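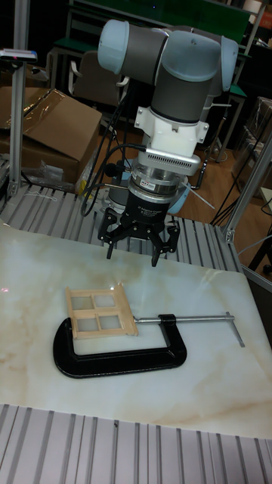 The earbuds and the October walks

1/13/25

I have been meaning to write this one since before Christmas, but then the boiler went, and after the boiler came the relatives, and you know how it goes. So, pull up a chair. It's mostly going to be me talking about walking and the bits and bobs I carry with me when I do it.

Back in October my friend Zodwa Mkhize persuaded me to start going out before breakfast. She has been doing it for years and she always looks so well on it, which is annoying and also very persuasive! I said I would if I could have something to listen to, as my own thoughts at that hour are nothing but shopping lists. She lent me her spare pair of earbuds, a little grey Jarnness set in a case like a pebble, and I was so taken with them that I went and bought my own the following week.

Now, I am not a gadget person. I had the same wired headphones for so long that the foam had worn away and left crumbs in every coat I own. But I do love these. They sit nicely, they don't fall out when I look down to cross the stile, and if you tap the left one it stops the music so you can say good morning to people with dogs. (Tapping the right one skips to the next song. I still get them muddled, and I have skipped a great many songs while trying to be polite to a spaniel.)

The one thing I'd grumble about is the charging lead. It is so short! If the case is on the windowsill, where I like it, the lead doesn't reach the socket, so it lives on the floor by the skirting board and I tread on it. I bought a longer one from Pretorius on the high street and that cured it. While I was in there I also came away with a phone armband by Flusen, and I want to talk about that, as I've had a few messages asking what I use.

I wasn't sure about the armband at all. I've tried others and they either slide down to the elbow or pinch so hard that your fingers tingle. This one is soft on the inside, a sort of brushed stretchy stuff, and it fastens with one long strap that you can do up over a thick jumper. It has a tiny pocket at the back for a door key, and that alone would have sold it to me. The clear front does mist over on cold mornings, and then you can't see a thing on the screen, but I'm not out there to look at my phone, so I let it mist.

And then there's the watch. Oh dear, the watch. My sister-in-law gave me a Steltetti step counter for my birthday, and for the first few days I was quite hooked. I went up and down the stairs with one sock at a time. On my best morning it told me I'd done 2312 steps before the kettle boiled, and I'm afraid I don't believe it, as I had spent most of that time kneading bread. My friend Yolandi Sibiya has the same one and says hers counts when she's ironing. We compared them on a walk to the reservoir and back, side by side the whole way, and mine came out 396 steps ahead of hers. She has longer legs, to be fair to it.

I've stopped looking at the number so much. I do like that it buzzes when I've been sitting too long, and I like the strap, a deep plum colour that goes with my winter coat. The battery lasts nicely as well. If you turn off the thing that lights up the face every time you lift your arm, it goes on for days and days, and it doesn't wake you by glowing when you turn over in bed.

A few of you asked what I listen to. Mostly old radio plays, a bit of brass band, and lately a long book about a lighthouse family that I'm rationing to 20 minutes a day so it lasts until spring. I keep the sound low and on the lane I only wear one earbud, so I can hear the tractors coming. Please do the same if your roads are anything like ours, there's a nasty bend by the chapel.

Next on my list is a little clip-on light, as it's still pitch dark when I set off and my torch is a great heavy thing that pulls my pocket down. Zodwa has one that fastens to her hat. I've seen them with a red light at the back too, and I can't decide whether I want that or would feel like a bicycle. If you've got one you're fond of, do leave me a comment and tell me how you get on with the switch in gloves. Mine are the thick knitted sort and I can barely work a zip in them.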